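From: Binta Olatunji
To: Himton Robot Club list
Subject: Re: the tidying task

> Are we still doing the bottles for November, or has it gone back to blocks?
> And how many goes do we need from each household?

Bottles! Blocks were far too easy and the Flurholm lot did them last year anyway. We're after 100 goes per household, and I've got 34 so far (my wrists are complaining).
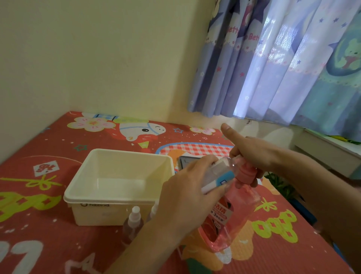 Pink pump bottle, one hand on the cap, storage box to the left

Do keep a hand on the body of the bottle as well as the top, and please don't rush. Our arm only has 2 fingers, so anything fiddly we do, it'll have to manage with less. Mixed sizes are fine, small spray bottles too.

Send me your totals when you have them and I'll add them to the sheet.

Binta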